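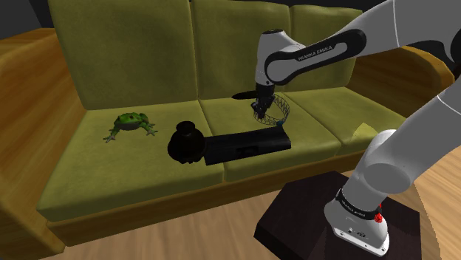

Most people who take up whisky tasting at home buy good bottles and then drink them in a way that hides half of what they paid for. The method below is the one I use for my own notes and for the group I taste with every second week. It needs no special gear beyond a decent glass and a notebook. You do want somewhere to sit for an hour or so, and a deep three-seater in olive green, with high back cushions, will do the job as well as a dining table, provided there's a side table within reach for the glasses and water. Keep the lamp behind you so the light falls on the glass.

What you need

One tulip-shaped glass for each whisky, rinsed in hot water and left to air dry. Dish soap leaves a film and a smell. If you have to wash with soap, rinse three times.

A jug of still water at room temperature and a teaspoon or dropper.

Plain crackers. Avoid anything salted or seeded.

A notebook. I rule each page into four: colour, nose, palate, finish.

A measuring jigger. I pour 20 mL of each, which leaves enough to taste neat and again with water.

How many to pour

Three is plenty for a beginner, four at most. Tomos Voyle, who got our group started, used to put out seven, and the notes for the last two were always useless. If you are tasting a mix of styles, go from lightest to heaviest, with anything smoky at the end. Peat hangs around in the mouth and flattens whatever follows it. Among whiskies of the same style, put the lower strength first.

Step 1: Pour and wait

Pour all the glasses at once, cover each with a saucer or a coaster, and leave them for ten minutes. Older whiskies often need longer. The first smell off a fresh pour is mostly alcohol.

Step 2: Colour

Hold the glass over a sheet of white paper. Write down one word, such as straw, gold, amber or copper, and move on. Colour tells you less than people think. Many bottlings have caramel colouring added, and a pale whisky can be very old if the cask was tired.

Step 3: Nose

Bring the glass up slowly and stop when you first notice the smell. Keep your mouth slightly open, which takes the edge off the alcohol. Try each nostril. Then put the glass down, write what came to mind, and go back for a second pass.

Don't hunt for the words on the label. If it smells like your grandfather's shed, write that. Tamara Marinescu has a page where the whole nose is "wet cardboard, then apricots", and I could pick that bottle out again from her note alone.

If your nose goes dull, smell the inside of your elbow for a few seconds and try again.

Step 4: Palate

Take a small sip, about half a teaspoon, and swallow it without thinking about it. That one is only to get your mouth used to the spirit. Take a slightly larger sip and hold it for ten seconds, moving it over the whole tongue. Note the texture first (thin, oily, creamy) and then the flavours in the order they turn up.

Step 5: Finish

After you swallow, breathe out through your nose with your mouth closed. Note what's left and how long it stays. I use short, medium and long.

Step 6: Add water

Add half a teaspoon, swirl, wait two minutes and repeat steps 3 to 5. Cask strength bottlings can take a full teaspoon or more. Go slowly, as you can't take it out again. Some get worse with water, and that's worth writing down too. My bottle of Brornudard lost all its fruit with the first few drops.

Step 7: Score, if you want to

I mark out of 100 but I don't add the number until the next day. I've kept 207 notes this way, and 146 of them have a score. The rest I either forgot to do or couldn't decide on.

Storing open bottles

Stand them upright, out of the sun, with the cork pushed in firmly. A bottle more than half full will keep for a year or longer. Once it's down to the last third, finish it within a few months or decant it into a smaller bottle with less air in it.

Rinse the glasses the same night. Dried whisky is harder to get off than you'd expect, and the smell will be there next time you pour.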